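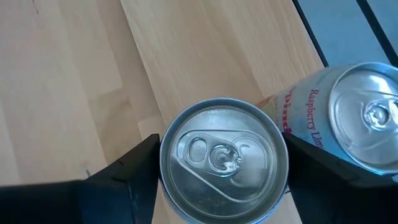 Wrist camera view: upright can between the fingers, second can on its side.

Call for participants: build and data crew for a two-finger arm, Litholm shared workshop

Stisonen is a small build group working out of the Litholm shared workshop. We are assembling a desktop arm with a parallel two-finger gripper and a wrist camera, and teaching it to pick up and stand up ordinary beverage cans. We have openings for participants in the next build round, which starts in June. The round is unpaid. Bench fees and consumables are covered by the group.

Current state of the build

The arm is the third one we have put together. We call it Nigam. It runs on hobby-grade serial servos, a 24-volt supply and a secondhand desktop computer under the bench. The fingers are black, angular and tapered, printed in the workshop. The wrist camera looks straight down between them, so a can held upright shows up as a lid and not much else. This works well for centering. It works poorly for judging height, and the height estimate is one of the open problems listed below.

Control is by leader arm. One person moves the leader, Nigam follows, and the recording software logs joint positions and camera video together. The recording software is our own and is called Fandeck. It is written in Python, it has a command line and no graphical interface, and its documentation is out of date in several places.

We have 830 recorded grasps of upright cans. We have 144 recordings of cans lying down, and many of those have to be redone because the camera mount was moved partway through. The goal for this round is 240 clean recordings of the lying-can task, with the label direction and the can angle varied between takes.

What needs doing

Finger redesign. The present fingers hold an upright can by its sides. For a can on its side they come down at a poor angle and tend to push it along the table. We want a second finger shape that handles both cases, or a quick-change mount if one shape will not do. CAD files are available in STEP format on request.

Height estimate. Shiny lids defeat the simple edge detection we use now. The rolled rim catches the light on one side and goes dull on the other, and the fitted circle drifts toward the bright side. Options on the table are a diffused ring light, a second fixed camera, or a learned estimate from the existing recordings.

Table reference. Calibration is done from printed markers taped to the work surface. The tabletop is pale wood with visible board seams, and the seam detector in Fandeck sometimes reports one as an object edge. Someone needs to mask these out or replace the detector.

Recording shifts. Two people per shift, one on the leader arm and one resetting cans and keeping the log. This is repetitive work. Operators switch places every half hour.

Cable run. The servo cable fatigues at the elbow – we have replaced it twice. It needs strain relief and a service loop that stays clear of the second joint.

Who we are looking for

Mechanical: able to design in any CAD package, print in PETG, and measure with calipers. Experience with compliant or rubber-faced grippers is useful.

Software: comfortable reading other people's Python. You should have used OpenCV or something close to it. ROS is not used in this build and knowledge of it is not needed.

Operators: no technical background required. Steady hands and legible handwriting for the paper log. Training takes one evening.

Participants must be 18 or over and must complete the workshop safety induction before using the printers, the drill press or the soldering stations. The induction can be done on the first evening.

Time commitment

One evening a week, Tuesday from 6:30 p.m. to 9:30 p.m., for ten weeks. Software participants may do part of the work from home but need to attend at least every second session to test on the hardware. Nigam is not available for remote operation, and it is not run unless two people are in the room.

Conditions

The emergency stop is on the right-hand side of the bench and stays within reach of the operator at all times. Hair tied back, no loose sleeves, no lanyards. Full cans are not used above half speed. Leaking cans come off the bench at once and the servo power goes off before anything is wiped down.

Design files and code from the round are released under an open license with contributors credited by name or handle, as they prefer. Recordings show the work surface and the gripper. If your hands or voice end up in a recording you may ask for that take to be deleted, and it will be.

What you get

Access to the bench and printers during sessions, use of the recordings for your own projects, and a share of the $200 parts budget for anything you want to try on the arm. Requests go on the sheet by the door and are decided at the start of the next session. Parts bought this way stay with the build.

How to apply

Write to the Stisonen group through the contact form on the Litholm workshop page, with "Nigam build round" in the subject field. State which of the three roles you want, what you have built or worked on before (a few lines will do), and any evenings you already know you will miss. Links to files or photos are welcome. A resume is not needed.

There are two mechanical places, two software places and four operator places. Applications are read in the order they come in and places are filled as suitable people apply. Applicants will be invited to an open bench evening before the round starts, where they can try the leader arm and look through the code.

The workshop is on the ground floor with step-free entry from the rear lot. The bench is fixed at standing height – please mention it in your application if you need a seated position, and we will set up the leader arm on the lower table.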